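How to Pick a Campus Faith Group Without Getting Talked Into One

Every August the quad at Irkville fills up with folding tables, and a good share of them belong to religious groups. I advised students there for four years and I still don't trust a sign-up sheet.
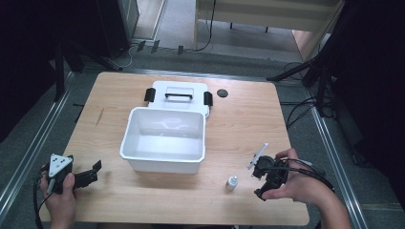 So before you hand over your phone number, do a little homework. None of it takes long. I am not against these groups. I belonged to one and would join again. I am against joining because somebody was friendly to you for three minutes when you were new and hungry.

Step 1. Find out who runs it

Ask the question flat out: "Which church, synagogue, mosque or national body are you part of?" A decent group answers in one sentence. If you hear "we're just a bunch of students who love people," ask again. Somebody is paying for the pizza. Then look up the name at the student activities office. At Irkville registered groups have to list a sponsor. Being registered doesn't tell you the group is any good, only that a form got filled in.

Step 2. Read the belief statement, all of it

It's usually linked at the very bottom of the website. Look for what they expect of members, which may be a lot more than what they expect of visitors. Can anyone lead, or only people who sign something? Are there rules on dating or living arrangements? You may agree with every word. Better to know in September than after you've signed a lease with five of them.

Step 3. Go to an ordinary meeting

Skip the welcome dinner. Welcome dinners are all the same, and the food is better than it will ever be again. Go in the fourth or fifth week, when attendance has dropped to whatever it really is. One fellowship at Voncombe used to advertise "a family of 1,000." That was the email list. I went one rainy evening and had my pick of the chairs.

Step 4. Ask about money

Retreats cost something, and the first price is often missing the bus. Ask:
What does the fall retreat cost, with travel?
Is there help if I can't pay, and who do I ask?
Are members expected to give every month?
Vague answers on the third one would send me home.

Step 5. Test the word "no"

Turn down one invitation and give no reason. "I can't make it" is enough. Then see what comes back. One friendly text is fine. If 3 different people check on your spiritual health by breakfast, that tells you how leaving would go.

Step 6. Talk to someone who left

Hard to do, but worth the trouble. Ask around your dorm or your department. People who drifted off because of a lab schedule will say so. People who were frozen out will say that too, and you should hear it along with the group's side.

If you're at a small school

Bautista and Givham each have only a handful of groups, and the choice may come down to one or none. In that case try a regular congregation in town. You'll meet toddlers and retired people, the coffee will be weak, and hardly anyone will ask you to lead something by Thanksgiving. Check the bus times first, as weekend service at Givham is poor and the last one back leaves before evening prayers are over.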